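Werkstattbuch Greiftechnik – Kategorie: Beschaffung & Planung
19. Januar 2022 – eingetragen von der Werkstatt

Stand Handgreifer / Bedarf bis April

Angebot Nokon liegt vor, Angebot Collado fehlt noch. Nokon nennt für das Handgerät mit Parallelbacken 2.000 Euro netto pro Stück, Wechselpads extra. Die Pads sind der eigentliche Posten, wenn man über ein Jahr rechnet. Satzpreis 41 Euro, ein Satz sind zwei Pads, also ein Gerät. Bei zwei Geräten und Wechsel alle vier Wochen kommt man auf eine Summe, die im alten Antrag schlicht fehlt. Muss in den neuen rein, als Verbrauchsmaterial und getrennt von der Investition, sonst wird es beim Abruf wieder umständlich.

Offene Frage an Nokon: Sind die Pads einzeln bestellbar oder nur im Satz? Der Verschleiß war bei uns bisher einseitig. Im Datenblatt steht dazu nichts, die Bestellnummer gilt nur für den Satz.

Backenarme: Variante mit Aussparungen beibehalten. Vollmaterial wäre laut Angebot billiger, aber schwerer, und nach einer Stunde Handbetrieb zählt jedes Gramm. Gelenkstifte als Ersatzteil mitbestellen. Beim letzten Mal hatten wir keine da und haben mit einer passenden Schraube überbrückt – hält, wackelt aber, und die Öffnungsweite stimmt danach nicht mehr mit der Kalibrierung überein.

Zur Einsatzumgebung. Labortisch reicht für die Abnahme nicht, wir planen Wohnräume ein. Bedeutet: unruhiger Hintergrund, Stoffdecken mit Muster, Vorhänge, dunkle spiegelnde Flächen, alles Mögliche auf den Ablagen. Objekte gemischt, Flaschen liegend, Kartons, Schalen, Netze aus Schaumstoff, weiche Packungen. Kein Aufräumen vorher, das verfälscht nur den Bedarf.

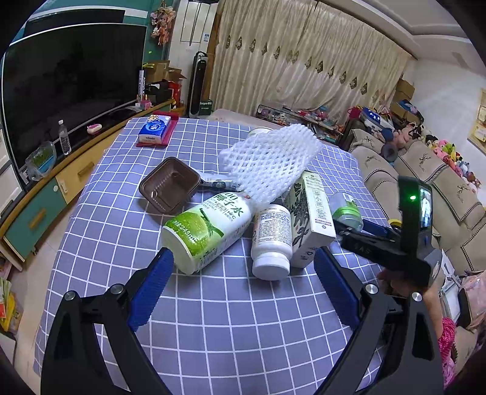
Für die Backenöffnung heißt das, dass die Standardweite genommen wird. Die weite Ausführung kostet 300 Euro Aufpreis je Gerät und bringt nur bei großen Dosen und breiten Kartons etwas. Flaschen mit 245 ml gehen mit Standard problemlos, schmale Kartons hochkant ebenso. Breite Kartons notfalls an der Schmalseite fassen. Aufpreis also streichen, Geld lieber in ein drittes Ladegerät.

Kritischer sind durchbrochene und nachgiebige Teile. Schaumnetze verformen sich unter der Backe, die Rippen der Pads haken in den Maschen. Plendberg bietet glatte Pads an, Härte etwas geringer. Probesatz anfragen, vorher nichts in Stückzahl bestellen. Passung an unseren Armen ist nicht geklärt, Lochbild prüfen.

Zweites Gerät: ja. Mit nur einem lassen sich Aufgaben wie Halten und Öffnen nicht abbilden. Beide aus derselben Lieferung nehmen, gleicher Firmwarestand, gleiche Optik. Die gemischte Paarung im Herbst hat uns zwei Tage Abgleich gekostet. Statusleuchte und Display müssen bei beiden im Betrieb ablesbar sein, auch wenn der Arm quer gehalten wird. Das steht bisher nur als Kann-Anforderung im Lastenheft, auf Muss ändern.

Weitwinkel: bleibt. Die Randabschattung ist bekannt und wird in der Auswertung maskiert. Die teurere Optik von Jonanum lohnt derzeit nicht, die Lieferzeit von 33 Wochen erledigt die Diskussion ohnehin.

Budgetübersicht, vorläufig, alles netto:
Handgreifer Nokon, 2 Stück – 4.000 Euro
Padsätze gerippt, 10 Stück – 410 Euro
Padsatz glatt, Plendberg – Preis offen
Gelenkstifte, Ladegerät, Kleinteile – Preis offen
Optik Jonanum – gestrichen
Weite Backenöffnung – gestrichen

Transportkoffer nicht vergessen. Im Karton hat das alte Gerät zweimal die Nullstellung verloren. Collado hat Koffer mit Rasterschaum im Programm, zusammen mit dem Geräteangebot abfragen und Innenmaß geben lassen. Ein Koffer für beide Geräte wäre gut, zwei kleine sind auf der Treppe aber handlicher. Noch offen.

Nächste Schritte:
– Collado an das Angebot erinnern
– Nokon wegen Einzelpads und Firmware anschreiben
– Lochbild der Arme vermessen und an Plendberg schicken
– Lastenheft Abschnitt Anzeige ändern
– Antrag neu aufsetzen, Verbrauch getrennt ausweisen

Bestellung muss so raus, dass die Geräte im April auf dem Tisch liegen. Abnahme dann mit derselben Objektmischung wie oben.

Kontakt | © 2022 Werkstatt Greiftechnik | Nach oben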